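The Patient Work of Teaching an Arm

At Woltuser, the teaching begins at eight in the morning, when the building is still quiet. An operator sits down, puts one hand on a small controller, and moves it a few centimeters to the left. Across the room, the arm does the same. For the next hours, everything this machine does will be done first by a human hand.

I came to Brustton to see this work because I had read much about robots that learn, and very little about the people who teach them. The Lendodar project has collected 1,261 demonstrations so far. Each one is a person picking up one object by remote control and putting it down in another place.

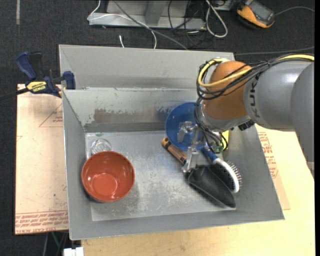 A beginner needs many tries before the first clean grasp. The hand wants to go fast, as it does at home in the kitchen, and the arm follows with a small delay. So the beginner pushes too far, corrects, and pushes too far again. The operators told me that it took them 2 weeks to stop fighting with it. After that, one of them said, you begin to think from the fingers of the gripper and you forget your own.

The objects are simple things from a house or a garden. A bowl can be taken by the rim, but the gripper must come down almost straight. A hairbrush is easier at the handle and very unpleasant at the other end. A trowel has its weight in a place you do not expect, and it likes to turn when it is lifted. I tried it myself - my trowel turned every time.

What surprised me most was how much the style of a person stays in the data. Some operators stop above the object, as if they ask permission, and then go down. Others come in from the side in one curve. The engineers at Lindholm, who train the software, can often guess who was driving. They do not want to remove these differences, but they ask everybody to avoid long pauses, as the robot would learn to wait also.

A session lasts 60 minutes, and then the operator must rest. The work looks light, but the shoulders become stiff and the eyes get tired from judging depth. 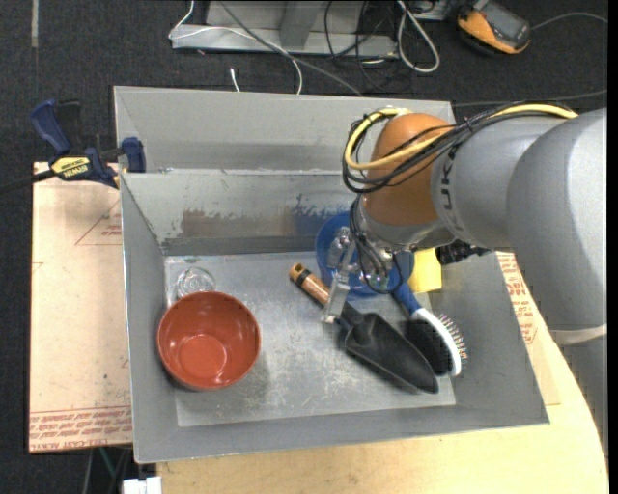 When the hand lets go

In the afternoon the controller stays on the desk and the arm must work alone. The software at Brustton was first trained on 600 demonstrations, and the operators still remember how it behaved. It went to the right object, closed too early, and lifted nothing with great confidence.

The newer version is better with bowls. With thin objects it is still weak, and the next sessions in September will be mostly for these. An operator watches each attempt with a hand near the stop button, and when the arm hesitates, she takes the controller again and shows it one more time.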